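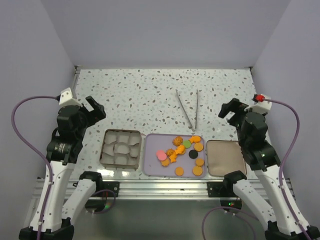 July
By the faculty adviser, Arwood High School Robotics Club

Progress report to the Hattar Fund for School Workshops, second period

The club has spent this period trying to get two robot arms to sort play food. I mention it early so that members of your board who skipped the first report can adjust their expectations. The application spoke of "bimanual manipulation with tool use," which was accurate, and which the students have since shortened to "snack time."

Where we stand against the plan

The plan had 4 stages. The first, building the station, is finished. The second, getting both arms to follow a student's hands without an argument, is finished except on the days it isn't. The third, recording enough good runs to train on, is what this report is mostly about. The fourth is the arms doing the job with no student driving, and we have started it sooner than planned and with less dignity than hoped.

The station is the part I can report on with a straight face. Both arms are bolted down at the front corners of the table and have stayed there. The lavender walls went up after the first period, when we learned that a model trained in front of a trophy case becomes very interested in trophies. The students chose the color. I asked for gray and was outvoted. Cable routing was redone twice, and the purple cables now go out and around each arm instead of through the place where the elbow wants to be. We lost one wrist connector before that lesson took.

The task

The food starts out on the big tray in the middle. There are cookies of several sorts, stars, and a few plain discs, nearly all of it orange or golden, with one pink disc, one green and one black to keep everybody humble. Certain pieces go in the pockets of the divided tray on the left. The rest go in the tan tray on the right. The students wrote the rules for which is which, and the rules run longer than some of their English essays.

The rule that causes trouble concerns the tweezers. In the full version of the task, one arm picks up the tweezers and uses them for the small pieces. This was a student proposal, adopted over my objection, on the grounds that the Zurkerach regional would have a tool-use category and that picking up a cookie with a gripper was "what everybody will do." I have since watched a robot try to pick up tweezers on a great many afternoons and can see why everybody will do the other thing.

Recording

We have 1822 recorded runs on the drive. Of those, 411 are what the students call clean, meaning no drops, no bumps, and nobody talking the driver through it loudly enough to rattle them. The gap between the two numbers looks bad, and I would ask you to read it with some patience. A good share of the rejected runs come from the first weeks, when half the drivers were new. Another batch was thrown out in a single sitting after we found that one wrist camera had been mounted with a slight tilt and everything it had seen was tilted too. The students who found the problem were also the students who had mounted the camera, and they reported it anyway, which I count as a result.

The club has 14 members, all of whom have now driven the arms. We began the year with a small group who drove and a larger group who watched them and ate. The rotation that replaced this was unpopular with the small group for a while. It has been good for the data, since a model that only learns from one careful tenth grader gets confused by anything she wouldn't have done.

Results so far

Plain sorting, no tweezers: the left arm places cookies in the pockets well enough that the students no longer cheer. It is weaker on the stars, which it likes to pick up by one point and then reconsider. The right arm handles its tray without much fuss, a larger target being a kinder one.

Sorting with tweezers: the arm reaches for them reliably. It closes on them fairly often. It has used them to move a piece of food from one tray to another once while I was in the room, and I am told of a second time on a Sunday, for which the evidence is the volume of the messages I received. We are not claiming the second one.

We also tried a version in which one arm hands the tweezers to the other. I would prefer not to report on that until next period.

Competition

We entered the Flurden scrimmage with the plain sorting task and came home in the middle of the table. Our runs were slower than most and dropped less than most, and the scoring cared more about slow. The students argued with the rubric all the way home and then sat down the next afternoon to make the thing faster, which was more than I managed. The speed work has already cost us some drops. They are keeping a log.

Money

Spending is inside the budget on everything but cables, where we are over, and spare gripper fingers, where we are also over, for related reasons. The line for "display materials" is untouched and I would like permission to move it to parts. The play food came out of my own pocket and I am not asking for it back, though I would like it noted somewhere that I have bought more pretend cookies this year than real ones.

One request

The workstation we train on belongs to the computer lab and is promised to a summer class. We can train overnight, and have been, but a failed job is found in the morning and by then the day is gone. If the fund has any used machine with a decent graphics card sitting in a closet, we would collect it ourselves and be grateful out of all proportion.

Next period

We will finish rerecording the star pieces, with more variety in how they lie on the tray. We will settle whether the tweezers go to Zurkerach or stay home; the students vote on it after the next round of tests, and I have been informed that the adviser's vote is advisory. Younger members will take over the station notes from the seniors, who have left them in good order apart from one page that consists entirely of the word "recalibrate."

The log and the clean runs are available to your reviewers whenever they want them. Visitors are welcome after 3:30 on club days, and will be asked to stand behind the tape.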